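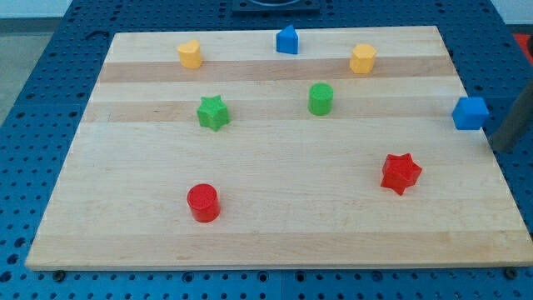
Shape set on the maple board, arm at right. Layout as used for item 4.

Ormsby Robotics Club
Kosier Sorting Project, working group minutes
July meeting, Room 1629, Etunport campus
Called to order 4:10 p.m.

Present: chair, software lead, vision lead, gripper lead, two first-year members, shop technician, faculty advisor (left after item 6)
Regrets: documentation lead
Minutes: software lead

1. Agenda
Accepted with one change. Cable routing moved from other business to item 6.

2. Previous minutes
Accepted with a correction. Under calibration, "tool offset" should read "base offset". The tool offset was not changed last month. The copy on the club drive has been edited and the old copy moved to the archive folder.

3. Action items carried forward
Spare fuse for the bench supply: done.
Written start-up procedure: draft exists, stops at the homing step. Carried forward.
Label the emergency stop extension lead: done.
Second set of blocks from the print lab: not started, see item 7.
Reply to Flarnineo about the controller licence: sent, no answer yet. The current licence covers us to the end of term.

4. Pick and place results
The software lead reported on the 40-trial series. Each trial was one block, picked from the board and set down in the matching bin. Start positions were scattered by hand and the arm was homed between trials. Time limit per trial was 60 seconds.

Completed within the limit: 38. Both failures were on stars. In the first, the fingers closed across one point of the red star and it turned out of the grip during the lift. In the second, the green star was lifted but released early at the bin. The log for the second failure shows a grip width reading outside the holding band, so the program behaved as written. The band may be too narrow for stars.

The cylinders gave no trouble. The pentagon and the cube were both reliable when the approach was square to a flat face. The blue prism was picked every time, though the gripper lead noted that the fingers met its rounded back first on several attempts and pushed the block forward before closing. This does not count as a fault under our rules. It will count under the Kosier rules if the block leaves the board.

Discussion on whether to fix a grip angle for each shape or compute it from the outline. The vision lead prefers computing it. The gripper lead prefers a table of fixed angles per shape, with the block's rotation added. Agreed to start with the table. The vision lead asked that the minutes record that the table will have to be redone if the shape set changes.

Stars: grip across the inner notches, not the points. First-year members to measure the notch spacing on both stars and enter it in the shape file.

Question from a first-year member on why the trials are one block at a time when the contest uses the full set. The chair replied that full-set runs start once the single-block results are stable. A first full-set run is planned before the next meeting. It will not be timed.

5. Vision
a) Colour. Red and green separate cleanly. Blue is the weak one. The tabletop is also blue, and when a block sits at or past the side of the board the mask runs into the table colour. The blue cube at the right edge is the standing example. With the cube partly over the edge, the detector reports an outline that is too large and the centre shifts toward the table.

Options raised:
Crop the search area to the board outline. Simple, but loses any block that overhangs.
Lay a neutral sheet under and around the board. Permitted in practice, not permitted at the contest.
Use the height data to mask out the table. Needs the depth stream working, see (c).

Agreed: crop for now, with a warning message when an outline touches the crop line. Height masking to be tried later.

b) Board pattern. The darker bands in the wood were picked up as edges at the old threshold, mostly under the yellow blocks, where the colour difference is smallest. Threshold raised. No false detections from the bands in the last series. The vision lead wants the threshold value written into the configuration file with a comment instead of being set in the script. Agreed.

c) Depth stream. Still dropping out after several minutes of use. A different cable has been tried with no change. Next step is a different port, then a different computer.

d) Lights. The overhead lights are to be on for all logged trials, blinds closed. Some of the older trials do not record this and will be left out of the comparison.

6. Hardware and bench
Cable routing. The cable run on the arm was found rubbing at the second joint when the arm reached for the near corner of the board. The shop technician showed a longer service loop held with two clips. Accepted. To be checked at full reach on both sides, at low speed, with a hand on the stop.

Board position. The board has shifted during trials. The gripper lead proposed a stop bar along the back, fixed through the table holes. The shop technician will cut one from scrap. It must sit lower than the board surface so that it does not interfere with the fingers. The board outline needs to be taught again after the bar is fitted.

Arm rest position. The lower end of the arm currently parks very close to the right side of the board and blocks the view of anything placed there. Move the rest position back and to the right. The software lead will change the value and run the collision check before the next session.

Fingers. Pads are worn on the inside face. New pads to be cut from the same sheet. Thickness must match or the grip width readings will be off.

Tools. The hex keys for the bench are to go back in the bench drawer. The drawer was found with two missing.

The faculty advisor reminded the group that two trained members must be in the room whenever the arm is powered, and that first-year members do not count as trained until they have been signed off. Sign-off is available on request. The faculty advisor left at this point.

7. Blocks
The print lab can take the job for a second set. Same shapes, same four colours. The gripper lead asked for the finish to be the same on both sets, as the star faces are rougher than the cylinder tops and this affects both grip and glare. The lab has been asked whether this can be done in one material. Cost limit approved at $60. If the quote is over that, it comes back to the group.

Drawings for the rounded yellow block are missing from the drive. The vision lead will redraw it from measurements.

8. Kosier contest entry
Entry form is complete except for the team photo and the short technical summary. Category is tabletop sorting, student built software. Flarnineo supplies the arm controller and must be listed as equipment on the form. The chair will list it.

Travel was discussed. The arm and controller fit in one crate. The board travels separately, wrapped. The perforated table does not travel, as the organizers supply a flat one. Members noted that this removes the stop bar as an option at the contest. Double-sided tape was suggested. Chair to ask the organizers what is allowed.

9. Other business
Log files are being saved under three different naming styles. The software lead will send out one format. Files that do not match it after the next session will be renamed by whoever recorded them.
The whiteboard in 1629 is shared with the electronics class. Leave their corner alone.

10. Actions
Chair: finish entry form, ask organizers about fixing the board, follow up with Flarnineo.
Software lead: rest position, collision check, log name format, grip angle table.
Vision lead: crop and warning message, threshold to configuration file, depth port test, redraw rounded yellow block.
Gripper lead: new pads, review holding band for stars, print lab quote.
First-year members: notch spacing on both stars, book sign-off.
Shop technician: stop bar, clips for the cable loop.
Documentation lead: start-up procedure from homing onward.

Next meeting: same room, 4:00 p.m. start. Bench session follows directly.

Adjourned 5:25 p.m.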